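Giltstead veg table back for Christmas, and open till late

23 December 2018
By Daithí Carroll

Last call for sprouts. The produce table at the Kavanagh rooms in Giltstead is open again this afternoon, and anyone still short of something for the big dinner is asked to get down there before eight. Bring your own bag. They've run out of paper ones.

The table started in October, when the greengrocer on Mill Row shut and left the top end of the village with no fresh veg short of a bus ride. Áine Ó Riain and Eimear Ó Conaill got the keys to the front room, borrowed a van and went to the wholesale market at five in the morning. First week they sold out by dinner time. Second week they bought far too many leeks.

Since then 431 orders have gone out, most of them small. A cabbage, a couple of lemons, a bag of spuds. You pay what's on the card, or you leave a bit more and it goes towards someone else's box.

"People thought it would be all turnips," Ms Ó Riain said. "I like turnips. But they want peppers in December, so we get peppers."

Red cabbage has been the big seller this week. So have lemons, which went up at the market on the 20th and haven't come down, though the price at the table is staying put until after New Year. Tomatoes are sold singly. Ms Ó Conaill says that was the thing customers asked for most — one person living alone doesn't want a pack of six going soft on the windowsill.

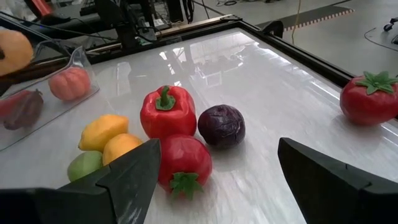
Prices are by the piece for most things and by weight for roots and sprouts. Limes are the same price as lemons. Anything bruised goes in the soup crate by the door and is free, help yourself, no need to ask.

Sombat Phromma is doing the soup again. He made a red pepper and tomato one last time that was gone in under an hour, and has promised a bigger pot. There will also be braised red cabbage to take home in tubs, cooked with apple and a good slosh of vinegar, made to Marit Haugland's recipe. She says it is better on the second day and better still on the third, so buying it today for the 25th is no bad thing. Tubs are £2 each. Bring the tub back and you get the next one for less.

For those doing their own, the short version: shred the cabbage fine, soften an onion in butter, everything in the pan with the lid on, low heat, an hour and a half at least. Stir it when you remeber. Salt at the end.

Money next. The table has taken enough to cover its market bills, with £459 over, and that is going on a second-hand fridge. At present the salad leaves are kept in the back porch, fine in this weather, no good at all come spring. The two of them have looked at one fridge already and it was too wide for the door.

Parking is tight. The yard behind the rooms is full of the scaffolders' gear from the roof job, so use the street or the chapel car park, but not the chapel car park after six as there's a carol service on. Side entrance for prams and wheelchairs, ring the bell and wait a minute, it's a long corridor.

Orders for the New Year box close tonight as well. Names on the sheet by the till, or ring the rooms before eight. The box is potatoes, carrots, onions, a cabbage (say which colour) and whatever fruit is decent on the morning. No sprouts unless you ask for them. Delivery inside the village only, and someone has to be in.

The table then shuts over Christmas and opens again in the first full week of January, same hours as before. Seville oranges expected towards the end of the month for anyone making marmalade — put your name down early, they only got 2 crates promised and one is spoken for allready.

Open today until 8pm, Kavanagh rooms, front door. Cash prefered, card machine works when it feels like it.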